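Project report: a ginger cordial you can make on a weeknight

For my food studies project I wanted a non-alcoholic mixer that tastes like somebody bothered. I grew up on my nan's ginger beer, which takes ages and occasionally explodes, so I went for a cordial instead. I've called it Sosuso, a silly word my little cousin made up (it stuck, sorry!).

The base is 400 g of fresh ginger, grated with the skin on, simmered with sugar, lemon peel and a few bruised cardamom pods. My first batch was way too sweet and the colour was a bit murky. For the second I cut the sugar back and let it steep for 28 minutes off the heat – a huge improvement, with a proper burn at the back of the throat. 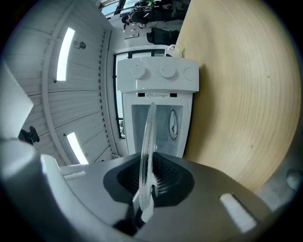

Frauke Pfeiffer thought the second batch still needed more sour, and that I should stop being so timid with the lemon. Fair call. Batch three got the juice of six lemons and a pinch of salt, and that's the one I took to the tasting.

Eight classmates tried it with soda water over ice. Most of them loved it, though Till Wunderlich reckoned it was closer to cough medicine and asked for a glass of plain soda (rude, but I wrote it down). The favourite garnish was orange, which I'd only brought along as an afterthought.

If I did it again in January I'd try it with mango, and I'd strain it through muslin, as my sieve let heaps of fibre through. I'd also like to know how long it keeps in the fridge – mine was all gone before I could find out.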